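Community kitchen introduces new handling routine for cartons and measured portions

The Cuveo community kitchen has adopted a new routine for the storage, marking and measuring of packaged ingredients, following a review of how dry and long-life goods were being used across its programmes. The routine has been in operation since August and will apply to all sessions held under the Malteo lunch scheme.

Under the new arrangements, each carton or packet is marked by hand with a large number before it is placed on the shelves. The number refers to an entry in the stock book, where the contents, the date of receipt and any allergens are recorded. The practice is intended in particular for imported goods, on which the printed information may not be in English and may not be understood by everyone on duty.

Sieglinde Weidemann, who coordinates food supplies at Cuveo, said that the previous system of small adhesive labels had proved unreliable. "Labels came away in the store room and we were left with goods that could not be matched to the book," she said. "A number written in thick marker can be read from the other side of the table."

The stock book at present contains 182 entries. A further 14 are expected once deliveries from Nallis, the wholesaler appointed earlier in the year, have been checked and shelved.

Cartons and measured portions at Cuveo

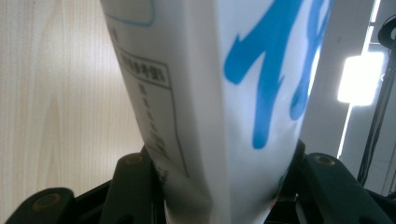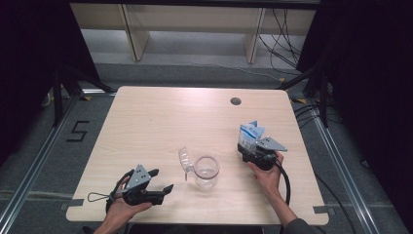

The second part of the routine concerns measuring. Recipes used in the lunch scheme have been rewritten so that liquids are given in millilitres throughout, with 200 ml adopted as the standard portion for soups and milk-based drinks. Clear measuring cups are to be used in place of ladles and mugs, and are to be read at eye level on a flat surface.

Packets that have been opened are to be folded over, closed with a clip and returned to the shelf with the number facing outwards. Opened cartons of liquid must be refrigerated and the time of opening entered in the stock book.

Copies of the revised recipes have been sent to the Simiyu day centre, which receives 87 meals from the kitchen on each day of service. Staff at the centre have been asked to return any unopened goods with their numbers intact – including those received before August – so that they can be entered again.

Ms Weidemann said that the kitchen would also be reviewing its arrangements for frozen goods, for which handwritten marks are less suitable. Proposals are expected before the end of the year. Enquiries about the lunch scheme may be made at the Cuveo office between 9 am and noon.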